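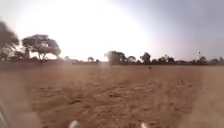

I finally had a whole morning for the two controllers, after putting it off since January, and I have so much to say that I'd better just start typing. Begoñe Valcárcel lent me her Rendoda, and my own Zidell I've had forever, so you already know which one I was rooting for.

The plan was simple enough. Same rover, same dirt, same camera, swap the controller and drive. The Zidell feels like an old shoe to me. The sticks are stiff and there's a dead spot in the middle, but my thumbs know where it is and I hold a straight line without thinking. The Rendoda is so light on the steering that I wandered all over for the first 10 minutes - really embarrassing stuff!
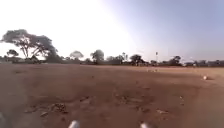

Once I turned the steering rate down to 2 it was a different machine, and I started to see why Begoñe raves about it. Small corrections are lovely. Driving toward the glare, when the video is mostly white and you're steering by whatever tree you can make out, I want small corrections more than anything.

Nelli Seppälä asked me about the menus, and oh, Nelli, the menus. Setting 113 is the one you want, and it's buried under "Accessories" for some reason. I still haven't tried the Rivas, which she swears by, so that's next if she'll mail it to me.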